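Section 6: Two-Arm Practice for New Club Members

Welcome back! If you have come this far, your arms are powered, homed and talking to the laptop, and you deserve a cookie. This section covers the bag hold, the first job we give to everybody who joins the Brasby team, and a much better teacher than any of us.

1. Clear the table, and put your bag down midway between the two arms.

2. Open the practice program and set both grippers to 1000, the softest grip setting.

3. Bring the left gripper in first, slowly, and close it on a corner of the bag.

4. Bring the right gripper over to the other side and close that one too.
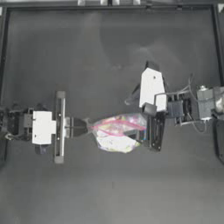

5. Raise both arms together, a little at a time. Two people driving means one person calling out the moves, and please agree on who that is before you start (Zohreh and Jouko can tell you all about the day they didn't).

6. Hold still, take a breath, then lower the bag the same way you raised it.

Note: Soft bags sag and shift as they go up, so go easy on yourself if yours slips. Just set everything down and begin again from step 3.

Caution: Never go above 4000 on the grip setting with a plastic bag, and keep fingers, sleeves and long hair away while the motors are on. If an arm does something you didn't ask for, press the stop button first and ask Christos afterward.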